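**Call for participants: working group on good practice for simulated manipulation trials**

Issued 31 Jul 2023 by the Briron practice office, Brakville

Briron is seeking participants for a working group that will draft, test and publish a code of practice for manipulation trials run in simulation. The group will work from the existing Grolach guideline, which covers physical benches only, and extend it to rendered environments. Places are open to people who build, run, review or buy the results of such trials. Membership of Briron is not required.

## Background

The Grolach guideline was written for laboratories with a real arm on a real table. It sets out how a bench is to be prepared, how objects are placed, when a trial is counted as started, and what must be recorded when a trial is stopped early. Most of it carries over to simulation with small changes. Some of it does not carry over at all.

Three gaps were raised at the June review meeting.

The first is scene definition. A physical bench is described by measurement. A simulated bench is described by files, and those files change between software releases. Two laboratories may report results on the same named task while loading different object models, different surface materials and different friction values. The present guideline has no clause that would catch this.

The second is camera placement. In simulation a camera can be put anywhere, including positions where no bracket could hold it. Views with the target object only partly inside the image are common in close work, and reviewers disagree on whether a trial seen only through such a view should be accepted as evidence of contact, of a grasp, or of neither.

The third is stopping rules. A physical trial is usually stopped by a person at an emergency switch. A simulated trial is stopped by a timer, a collision flag or a success check, and the report often fails to say which. Reviewers at the June meeting read the same log and reached different verdicts on whether the trial had failed or had been abandoned.

## Scope of the work

The working group will produce a single document with normative clauses and an annex of worked cases. The clauses will cover:

- identification and version control of scenes, object models and gripper models
- declaration of rendering settings, including lighting, where images are used as input or as evidence
- camera placement, and the minimum set of views to be kept for each trial
- start conditions, including clearance between gripper and object
- stopping rules and the wording used to report them
- handling of discarded trials
- retention of logs and images

Out of scope: training methods, choice of learning algorithm, hardware safety, and any ranking of simulators. Proposals on these subjects will be passed to the practice office and will not be discussed in group time.

## Places available

There are 7 places, split as follows.

**Trial operators (3 places).** You run simulated manipulation trials as part of your normal work and keep your own logs. You will be asked to apply the draft clauses to your own setup and report where they are unclear, too costly or impossible to follow.

**Evidence reviewers (2 places).** You assess trial reports for a customer, a journal, a test house or an internal quality team. You will read the material supplied by the operators and record a verdict under the draft clauses, without access to the operators' own notes.

**Drafting members (2 places).** You have written or edited technical rules before, in any field. You will hold the text between meetings, keep the list of open comments and see that each one is closed with a recorded decision.

An applicant may be considered for more than one role but will be given only one. Operators and reviewers from the same employer will not be paired on the same cases.

## Requirements

All participants must:

- be able to read and comment on technical text in English
- have access to a computer able to replay recorded trials (no simulator license is needed for reviewers or drafting members)
- declare any commercial interest in a simulator, a gripper or an object library
- accept that comments are logged under the participant's role and circulated to the whole group

Operators must also be able to export camera images and joint logs with matching time stamps. If your simulator writes these at different rates, say so in your application. It is not a bar to taking part, but the group needs to know before cases are assigned.

Reviewers should have assessed trial reports within their current or most recent post. Experience with physical benches only is acceptable for one of the reviewer places.

## Time and format

The group will run for six months. Meetings are held online, with one in-person session at the Briron offices in Brakville near the midpoint. Participants who cannot travel may join that session by video, though the side-by-side review exercise will be harder to follow remotely.

Expect one meeting every two weeks and a reading load between meetings. Operators should allow extra time in the second and third months, when the draft clauses are first applied to live setups. Drafting members should expect the heaviest load in the final month.

Participation is unpaid. Travel to Brakville and two nights of lodging are covered for participants whose employer does not pay for them. Claims must be made on the Briron form, with receipts, within 6 weeks of the session.

## How cases are reviewed

Each case consists of a scene file reference, a joint log, the kept images and a short operator statement. Reviewers receive the images first and the statement last. This order is fixed. In the pilot exercise, reviewers who read the statement first tended to accept its account of gripper position and did not check it against the images.

For every image, the reviewer records what can be established from that view alone and what needs a second view or the log. The pilot form has separate fields for the object, the gripper, and the relation between them. "Not determinable" is a valid entry in any field and carries no penalty.
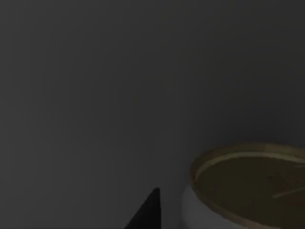

*Figure 1. Rendered close view, single camera. One finger tip visible beside a rimmed container, no contact. Opposing finger outside the view.*

Under the draft, the entry for a view of this kind would read: object partly in view, one finger in view, fingertip clear of the outer wall. The material inside the rim would be entered as "not determinable," as the dark olive-brown area could be the inner surface of the vessel or its contents. A reviewer may not fill that field from the object name in the scene file unless the file reference is quoted next to the entry.

The clause on opposing fingers is still in dispute. One position holds that a finger outside the view must be reported as unknown until the joint log is opened. The other holds that the reviewer may infer its position from the gripper model, provided the model version is declared. Both wordings are in the working draft — clauses 6.2 and 6.3 — and the group will have to choose between them or write a third.

## Rules of conduct for participants

1. Do not alter a scene file after its reference has been issued. If a fault is found, withdraw the case and submit a new one.
2. Do not brighten, crop or sharpen kept images. Dim or low-contrast images are reviewed as rendered. An adjusted copy may be added if it is marked as adjusted and the settings are given.
3. Report discarded trials by number and by stopping rule. "Various technical reasons" will be returned to the operator.
4. Do not discuss a case with its operator before your verdict is recorded.
5. Record disagreement in the comment log. Verbal objections raised in a meeting are not carried forward unless they are also logged.
6. Drafts are confidential until the public comment stage. Case material stays confidential after that stage unless the operator releases it.

A participant who breaks rule 4 will have the verdict struck and the case reassigned. Repeated breaches of any rule end the appointment.

## Ownership and publication

The finished code will be published by Briron and may be read free of charge. Participants keep the rights to their own case material and grant Briron a license to reproduce the parts used in the annex. Names of participants are listed in the front matter unless a participant asks to be left out. Employers are listed only with written consent.

Web hosting for the case archive is provided by Sveinbjörnsson under a service contract. The firm has no seat on the group and no vote on the text.

## How to apply

Send one file, no longer than three pages, to the practice office through the application form on the Briron site. It should contain:

- the role or roles applied for
- a short account of relevant work, with dates
- for operators, the simulator and version in use, the gripper model, and the export rates for images and logs
- for reviewers, one anonymized paragraph describing a report you found hard to judge, and what was missing from it
- for drafting members, one clause you have written and the comment that most changed it
- your declaration of interests

Do not attach trial data. Case material sent with an application will be deleted unread.

Applications are checked for completeness on receipt, and incomplete files are returned once for correction. Selected applicants will be asked to a short call with the practice office. Questions about scope or eligibility may be sent through the same form under the heading "Working group, simulated trials," and replies that affect all applicants will be posted on the call page.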